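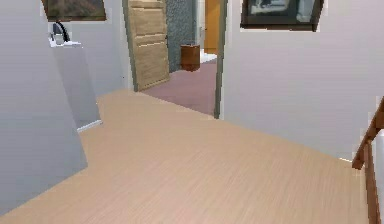
Laminate upstairs, swelling at the seams near the bathroom door. Replace part or all?

Posted by mkreller in Floors and Walls

We bought a two-story house in Brunddale last June. Most of the upstairs has click-lock laminate that the previous owners put in. I don't know the brand. There was half a carton left in the attic but the label is gone.

Four or five boards outside the bathroom have raised edges. You can feel them with a sock on. The bathroom had a slow leak at the toilet supply line, which a plumber fixed in the spring. The edges have not gone down.

I got two quotes. Arnholm Flooring wants 3,460 dollars to tear out the entire upstairs and put down vinyl plank. Kuo & Sons wants 2,335 for new laminate over the same area, with the old baseboards going back on. Neither one was interested in doing only the damaged part. The upstairs is 400 square feet, counting the closets.

Can I replace just those boards with the ones from the attic? And if I can, do I have to take up everything between there and the nearest wall? The bad boards are in the fourth row out. I have a circular saw and a pull bar and have done one small floor before, in a den.

Posted by Chak-lun Au

Yes, you can replace just those boards. The swelling won't go down. Laminate has a fiberboard core, and once the core takes on water and expands at the edge it stays that way.

Before you buy or cut anything, find out if the subfloor is dry. Pull the threshold strip at the bathroom door and look underneath. If you can borrow a pin-type moisture meter, take a reading there and another one in a bedroom. The two should be close. If the one by the bathroom is clearly higher, wait. Run a fan with the strip off and check again in a week.

With the damage in the fourth row, I would work from the wall. Take off the baseboard on that side, cutting the paint line first with a utility knife so you don't tear the drywall paper. Then unclick the rows one at a time and number the backs in pencil as they come up. Most click floors lift at an angle, but some have to be slid apart along the short end. Don't force it until you know which kind you have. The tongues break easily on older floors, and you only have half a carton to cover mistakes.

Look at the underlayment while it's open. If it's foam and it has a stain or a smell, cut out that section and tape in a new piece of the same thickness.

Going back, keep the gap at the wall that was there before. If there wasn't one, that may be part of your problem. A quarter inch is usual, but go by whatever the maker says if you can find the paper. At the bathroom door, run a bead of silicone along the edge of the last board before the threshold goes on.

I did a hallway this way and it took most of a day, with a lot of that going to the baseboard. The boards from the carton looked a bit darker than the rest for a while. They had been in the dark and the others hadn't.

Posted by dunlap_r

just go vinyl. laminate by a bathroom is asking for it. we had Arnholm do ours, no complaints, they were late the first day though

Posted by T. Vasko

I agree with Chak-lun on checking the subfloor, but there is another way if the baseboard is a pain to remove. You can cut the bad board out in place. Set the saw depth to the thickness of the laminate and no more, cut a rectangle inside the edges, lift out the middle, and then pick the strips out of the joints by hand. Trim the bottom lip off the groove on the new board and glue it in. I used Moltar floor adhesive and put 20 pounds of books on it overnight.

It works fine for one board. For four or five next to each other I would go from the wall.

Also call your insurance before you throw the old boards away. Ours asked for pictures of the backs.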